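Dorari Bench Notes
Home – Notebook – Alloys – Stones – Repairs – Search

January 24, 2025 – Bezel cracking on the 18k palladium white, second round
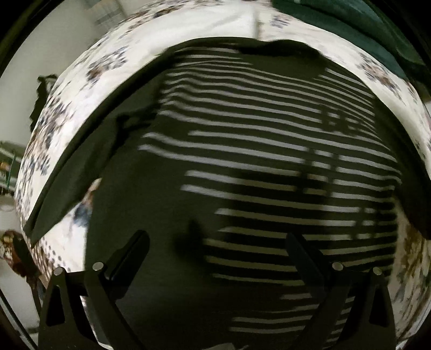 Carrying on from the November entry. The problem is still hairline cracks at the bezel seam on the oval pendants, always within a couple of millimeters of the solder joint, always showing up when the metal is pushed over and never before. Four pieces back on the bench this week. I want to get the casting grain question out of the way before anyone blames the solder again.

Stock used today:
Casting grain from Rendix, opened Monday, lot 648.
Older grain from Mathias, the half bag from the bottom drawer, lot 370.
Same hard white solder for everything, cut from one sheet.
Bezel strip rolled here, 0.5 mm thick, 3 mm high.

Poured one small ingot from each lot, same crucible type, new crucible for each. Both poured clean. The Rendix ingot had a slightly grainy skin on the top face and I filed it back until it was gone. The Mathias ingot needed almost no filing. Quenched both in water after the red had gone out of them, dried, and weighed. No loss worth writing down.

Rolling. Took both down from 4 mm. The plan was to anneal every 50 percent reduction, the way the sheet over the mill says. Rendix lot started to show fine checks along one edge before it got there, at 2.4 mm. Stopped, trimmed the edge back with the saw, annealed, went on. No more checks after that as long as I annealed at 30 to 35 percent. Mathias lot went the full 50 with no edge trouble at all. I would not read too much into one ingot each but it does match what I remember of the November batch, which I rolled in a hurry.

Annealing. This is where I think we have been sloppy. The torch anneal depends on who is holding the torch and what the light is like. White gold does not show its color the way yellow does and the bench by the window is hopeless for it on a bright day. Today I did half the strip by torch with the blinds down and half in the kiln. Kiln program is number 3, which I reset, so check before you use it for enamel. The display gives Fahrenheit and I had it at 1738 for the first load. Held 10 minutes at temperature, out and straight into water.

Second load I let cool in air to see the difference. It was stiffer in the hand, clearly so. I bent a scrap of each back and forth until it broke:

Torch, water quench: 7 bends, 9 bends, 6 bends
Kiln, water quench: 11, 11, 12
Kiln, air cool: 5, 6, 5

All of that is the Rendix lot. The Mathias lot gave 12 and 13 from the kiln with a quench, and I ran out of scrap before doing the air cool. The spread on the torch pieces bothers me more than the average does. Two of those scraps were cut from the same inch of strip.

Making up bezels. Six ovals, 8 by 6, over the steel mandrel. Numbered them 1 to 6 with a scribe on the inside where the seat will cover it. 1 to 3 are Rendix, 4 to 6 are Mathias. Filed the ends square and closed them so no light came through. Number 2 had to be done over, I had the length wrong and there was a gap at the bottom of the seam. Do not try to stretch a short bezel in this alloy. I did that on at least one of the failed pendants and I remember doing it.

Soldered 1, 2, 4 and 5 and let them go to pickle the normal way, meaning they sat on the block until I got around to them. Soldered 3 and 6 and quenched as soon as the solder had set and the glow was off. Flux was the usual paste, boric acid and alcohol over the top. Joints all ran first time except number 4, which needed a second piece of solder on the inside.

Then seats, then onto base plates with medium. Base plates are all from the same sheet so ignore them as a variable.

Setting. Used six synthetic blue ovals from the practice box, all with decent girdles. Held each one in thermoplastic in the ball vise. Pushed at north, south, east, west and then the quarters, hand pusher only, no hammer handpiece. Seam at the side on every one.

Number 1 – cracked. Seam side, left of the joint, at the second pass. Same place as the customer pieces.
Number 2 – no crack but very stiff. Took twice the pressure. I would expect this one to go if it had a sharper corner.
Number 3 – fine. Moved over smoothly.
Number 4 – fine, a little stiff near the joint where the extra solder is.
Number 5 – fine.
Number 6 – fine. The easiest of the lot.

Looked at number 1 under the scope at 40x. The crack is beside the solder and does not touch it. It wanders, with small side branches, so it is following the grains. The surface next to it has an orange peel look that is not on number 3. That says overheated or held too long, and then cooled slowly on top of it. I had the torch on number 1 longer than the others trying to get the seam to flash all the way up, and I should have stopped and cleaned it.

What I think at this point. The solder is fine. The Rendix lot is a bit less forgiving than the Mathias but it is usable, and number 3 shows that. The slow cool after soldering is doing most of the damage. We let pieces sit on a hot block, the block holds heat for ages, and the metal near the joint hardens while we are doing something else. With the yellow we get away with it.

What I do not know. Whether the quench after soldering will cause trouble on bigger pieces. A small bezel on its own is one thing. A wide shank or a long bar could warp, and quenching anything with a heavy section next to a thin one makes me nervous. Needs a test on one of the scrap signet blanks before anybody does it on a job.

I also had a look at the casting log to see whether the pour temperature could be part of it. The four returned pendants came from two different pours. One is logged at 2098 on the melt and the other has no temperature written down at all, only the flask size. Please write the temperature down. It is one box on the card.

Changes from today, until somebody shows me otherwise:

Roll palladium white no more than a third between anneals. I have crossed out the 50 on the sheet over the mill and written over it.

Kiln anneal for bezel strip. Torch only if the kiln is full, and with the blinds down.

Quench small bezels once the solder has set. Use the steel tweezers and not the cross-locks, the cross-locks leave a dent when the metal is that soft.

Move the work off the charcoal to the cold firebrick if you are going to leave it.

Remake, don't patch, if a bezel is short.

The four pendants. Two can be saved by cutting the old bezel off and fitting new, the base plates are good. One has a crack that runs down into the plate and will have to be made again. The fourth I am leaving until last, it is the one with the engraved back and I do not want heat near it until I have measured how deep the letters are. Stones are all out and in the safe in their own papers, weights on the papers. One has a tiny nick on the girdle at the seam side, which was on the intake sheet, so no argument there.

The Kekesard order is for the same oval in a larger size and it is due to go out to the setter at the end of next week. I would like those bezels made from what is left of the Mathias lot. There is enough for the bezels but not for the plates, and the plates can be Rendix. I checked two offcuts side by side after polishing and could not pick them apart in daylight or under the lamp. Plated there would be no difference anyway but they have asked for no plating.

Other things while I was at it:

The rolling mill is leaving a faint line on the left third of the flat rolls. It polishes out of sheet but it is a nuisance on strip. I cleaned the rolls with alcohol and it is still there so it is a scratch in the roll. Keep steel wire away from it. Use the right side for now.

Pickle is nearly spent. Green, slow, and it left a pink blush on number 5 that had to be pumiced off. Somebody has had iron tweezers in it. Made up a fresh pot and the old one is in the waste jug with soda in it, lid loose.

Thermoplastic beads are low, maybe two more weeks.

The 0.5 mm gauge slot on the old brass gauge reads thick. Checked it against the digital and the strip was 0.46. Not enough to matter for this but use the digital for anything with a drawing.

Next: the signet blank quench test, then repeat numbers 1 and 3 with more pieces, three of each at least. Air cool bend test on the Mathias lot if there is any scrap left after the order. Samples 1 to 6 are in the tray marked white, second drawer. Leave the stones in them.

Dorari – bench notebook – questions to the workshop desk – © Dorari – Back to top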